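Aprender a coser a los cuarenta y tantos

04/05/2024

Llevo desde noviembre peleándome con una máquina de coser que compré en el mercadillo de Pinomier, y por fin puedo decir que tengo una falda. Una falda torcida, con un bajo que sube por la izquierda, pero falda al fin y al cabo (¡con bolsillos!).

Empecé por culpa de unas cortinas. En la tienda me pedían 373 euros por acortarlas y forrarlas, y yo salí de allí muy digna diciendo que eso me lo hacía yo en una tarde. Las cortinas siguen dobladas encima del armario. Entre medias he hecho tres fundas de cojín, una bolsa para el pan y un delantal que le queda pequeño a todo el mundo.

Lo que más me ha costado es el hilo. Compré uno baratísimo y se me partía cada dos por tres, hasta que en la mercería Živković me cambiaron la bobina por una de poliéster del bueno y me regañaron un poquito, con cariño. También me enseñaron a rematar a mano, que yo hacía unos nudos como garbanzos. Ahora doy dos puntadas pequeñas en el mismo sitio, paso la aguja por el lazo y tiro despacio.

Y claro, una se obsesiona. Voy por la calle mirando dobladillos, le doy la vuelta a los jerséis en las tiendas para ver las costuras y por las noches me trago vídeos de puntadas de cualquier cosa: cuero, velas de barco, zapatos. 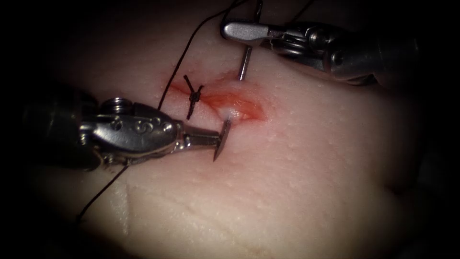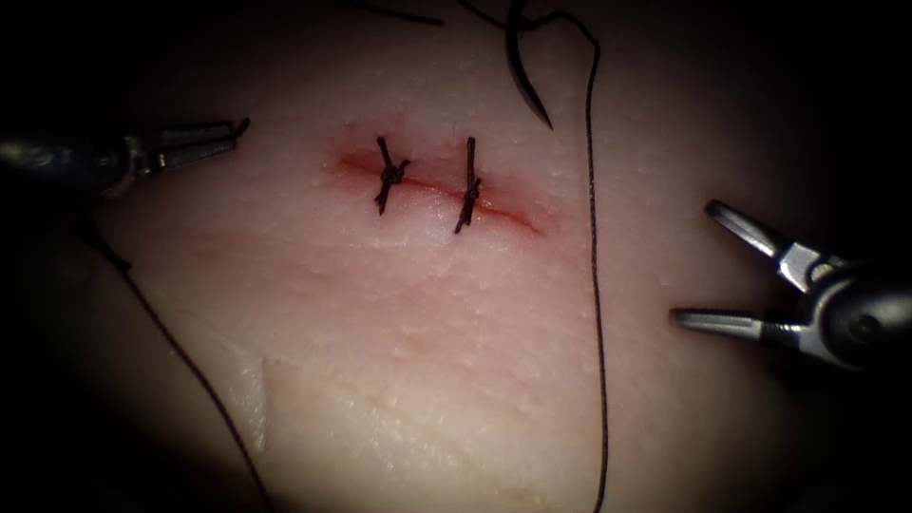
Rerach me escribió después de leer la entrada anterior para decirme que dejara las cortinas en paz hasta haber cosido por lo menos un pantalón de pijama, que con la tela larga el peso tira de la aguja y se tuerce todo, y que hilvanara siempre, aunque diera pereza. Pues mira, he hilvanado. La falda la hilvané entera y solo tuve que descoser la cinturilla.

Lo siguiente será el pijama, entonces. Tengo vista una franela de cuadros en Jokgate, aunque casar los cuadros me da pánico y a lo mejor acabo con una lisa. Si alguien tiene un patrón sencillo de cintura elástica, que me lo deje en los comentarios, por favor, que los que encuentro vienen todos en pulgadas.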